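The Sedgwick Letter
Tuesday, February 24, 2026

Get it off the floor: a love letter to hanging things up

I have wanted to write this one for a long time, and the end of February feels like the right moment. The coats are still out, the boots are still out, the bag of rock salt is still leaning against the door, and everybody in the building is sick of stepping over all of it. So this month's long item is on wall storage. Rails, hooks, baskets, racks, pegs, the works!

My own place is 300 square feet, on the side of Sedgwick that faces the bus stop. When I moved in I did what I think most people do and bought furniture with drawers. A chest for the hallway, a cabinet for the kitchen corner, a low bench with a lid that was supposed to swallow the shoes. All three were nice enough and all three made the apartment worse, and it took me two winters to work out why. Each one took up floor, and then the top of each one filled with stuff, and then I started leaning things against the sides. The bench lid hasn't been opened since it became the place where the mail lives.

What changed my mind was a closet. The rod came down one night (too many coats, a bad screw, my fault) and while I was waiting for new brackets I hammered a row of nails into the old picture molding and hung the coats from those. I could see every one of them. I put on a jacket I had forgotten I owned. The brackets came and sat in their bag until summer.

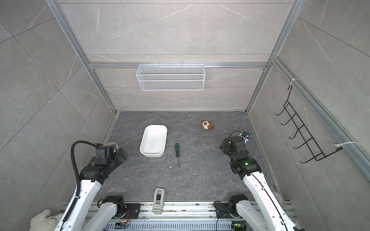

So I started over with the walls, one room at a time, and I want to tell you what I would do if I were starting again tomorrow.

Begin with the rail and leave the hooks for later. A rail screwed well into the studs can carry almost anything you decide to put on it in the next ten years, and you only have to do the hard part once. I used the Huvimik rail from the hardware counter at Altero, which is a plain metal bar with brackets, and I have moved the hooks on mine so many times that I couldn't tell you what the first layout looked like. The brackets stay put and everything else slides. If you have ever filled and repainted a row of old screw holes you will understand how happy this makes me.

Find the studs. I know, I know, but please find them. The walls in our older wings are plaster over lath and the magnet kind of stud finder works better than the beeping kind, because it picks up the nail heads. Go slowly across the wall at waist height, mark each hit with a bit of painter's tape, then go across again a foot higher and see if the marks line up. Mine did on the long wall and did not on the short one, where there turned out to be an old doorway behind the plaster. Very exciting for me, less exciting for the rail, which went on the other wall.

Then live with tape before you drill. Put a strip of tape where the rail will go and leave it for a weekend. Walk past it carrying groceries. Open the oven. Reach for the strip as if your colander were hanging there, and see if your elbow hits the fridge. I moved my kitchen strip three times and ended up a good hand lower than I had planned, and I'm so glad I did, since my shoulder would have given out by now.

Height is the thing people write to me about most, so a few words on it. For coats, go higher than you think, or the hems pile up on the shoes. For kitchen tools, the handle should be level with your chin or a bit below. For bags, anywhere you can drop the strap on without looking. For kids, put up a second rail at their height and let them have all of it, including the ugly part with the dried leaves.

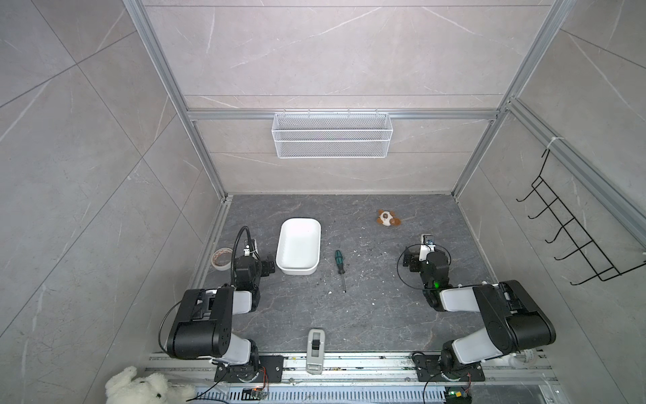
Can you put up a rail if you rent?

In most of our units you can, as long as you use the wall brackets on the approved list at the front desk and fill the holes when you leave. Ask for form 3735. The bathroom tile is off limits, so for that room you'll want a tension pole or a rack that hooks over the door.

The form, by the way, is a single page and much friendlier than it looks. You write down which wall and what sort of bracket, you sign it, and a copy goes in your folder. I had put off asking for it for months and the whole business was done before my coffee was cold. If you're unsure which wall you're allowed to use, draw a little sketch on the back – a box for the room and a line for the rail is plenty.

Now for the part I love, which is choosing what hangs. Every kind of thing has its own best hanger and it's worth getting this right. A long-handled pan wants a deep hook with a bit of a lip. Scissors want a thin one. Dish towels do better over a bar than on a hook, where they bunch up and stay damp. Umbrellas should hang handle up with something underneath for the drips. Bike helmets go by the strap, hats go on pegs with a wide round end so they don't get a dent in the crown, and a broom should always, always hang with the bristles clear of the floor. I have brought a broom back from the dead this way. It had leaned in a corner so long that it swept sideways.

Keys deserve a hook of their own, within reach of the door, with nothing else on it ever. I break this rule about once a week and each time I am late for something.

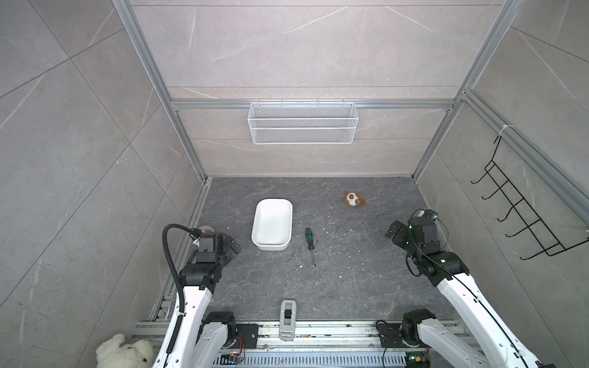
Small loose things are where most wall projects fall apart, and mine nearly did too. Batteries, clothespins, rolls of tape, seed packets, the dog's spare leash, the tube of glue with its cap missing – none of it has a loop or a handle and none of it will sit on a hook. For all of that you want mesh. A long wire basket hung from a rail by small hooks, like the white one on the back wall in the picture, will take the lot, and you can see what's in it from the side without lifting it down. I also like how the five hooks on the black rack beside it step downward on a diagonal, so that a bag on one wouldn't have to fight with the bag next to it for room. I'd keep the heavy things out of the mesh, though. Tins and jars make a basket sag in the middle over time, and once it sags everything rolls into one pile and you're back to digging.

If your mesh is wide enough for pens to poke through, line the bottom with a piece of stiff card cut to size. A cereal box is perfect. When it gets grubby you throw it out and cut another one.

Let me say a word for cable ties as well. They look like a temporary fix and I've had some holding up a rack in my broom closet through two heat waves and a leaking pipe. Pull them snug, snip the tail flush, and run your thumb over the cut end to be sure it won't scratch you. When you change your mind, one snip and the rack comes off with no mark on the wall. Twist ties and string are not the same thing, and I say this as someone who tried string.

What about weight? The packet will give you a number for the rail and another for each hook, and the lower one wins. I keep the heaviest things right by the brackets and the light things out in the middle. Cast iron stays on a shelf in my kitchen. I adore my skillet and I don't want it anywhere above my feet.

And then there's the reward for all this, the bare floor! You can sweep the whole kitchen in one go, wall to wall, with no shuffling of boxes and no crumbs hiding behind a bin. I hadn't expected to care so much. I had a dust pan and a vacuum and a great deal of guilt, and what I needed was a clear run. Now I sweep while the kettle heats and it's done before the whistle. The apartment sounds different too, a bit more echo, so I hung a quilt on the wall by the bed, on a rail of course, and that sorted out the echo and the draft together.

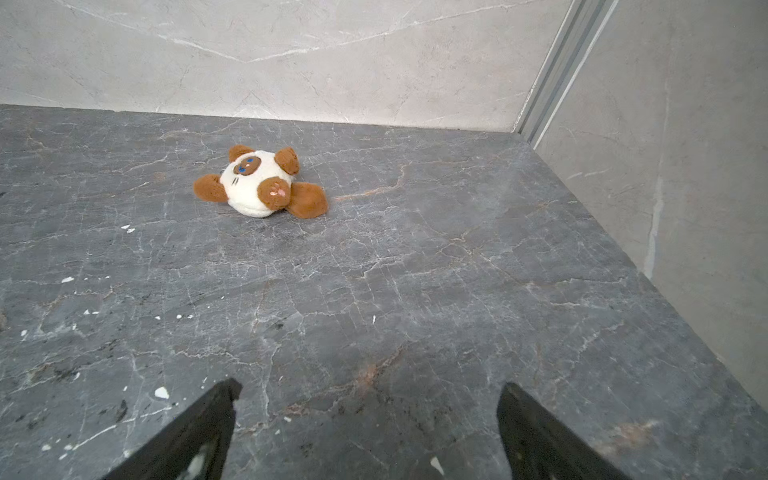 Not everything should go up, and I want to be fair about that. Books hate it. Anything you use sitting down, like knitting or the remote or the crossword, wants to be by the chair, in a bowl or a low box. Paperwork on clips looks wonderful for a week and then turns into wallpaper you've stopped reading. I hung my bills where I would see them every morning and missed one that was right at eye level. They're in a folder now.

Give the new wall a month before you judge it. Mine looked like a garage for the first two weeks and I nearly took it all down. Then I moved the ugly stuff (plunger, mop head, the orange extension cord) to the inside of the closet door and kept the nice stuff out in the open, the copper strainer and the straw hat and my good bag, and suddenly it looked like somewhere a person had chosen to live. Color helps. If you can, pick hooks that are all the same and let the things on them be different.

A few odds and ends to finish. The Altero counter keeps spare Huvimik end caps in a tub by the register, and you should take a couple, as they roll under the stove and are never seen again. The building's stud finder and the long level can be borrowed from the front desk for up to three days. Please bring them back with the battery still in. If your wall is one of the curved ones by the stairwell, don't fight it with a long rail; put up short pieces, or a line of single pegs, and let it curve.

I'd love to see what you come up with! Drop a photo or a drawing of your wall in the newsletter box by the mailroom and I'll pin them on the corkboard through the end of March. Messy ones are very welcome, and so are before shots. Next month's long item is on windowsills, and I already have far too much to say.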